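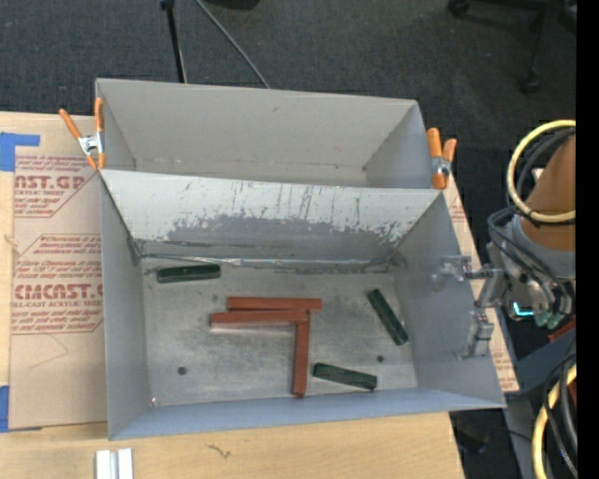
Fig. 4. Blocks in an open metal bin.

4. Storing parts and small items

The Cluswood shelf unit takes open bins on all levels. Fit the shelves as shown in section 3 before you load anything.

1. Check that the unit is level and fixed to the wall.
2. Put the heaviest bins on the bottom shelf. The most each shelf can hold is 40 kg, spread evenly.
3. Slide each bin back until it meets the rear stop.
4. Leave a gap of around 90 mm above each bin so that you can reach in.
5. Clip a label holder to the shelf edge — not to the bin.

Note: The standard shelf is 1,000 mm wide and 400 mm deep. Bins deeper than the shelf will stick out and may be knocked.

Caution: Do not stand on the shelves or pull yourself up by them.

Caution: Do not keep open tins of paint or solvent in the bins.

To clean, empty the bin and wipe it with a damp cloth. Dry it before you put it back. Spare label holders are sold in the Saven range.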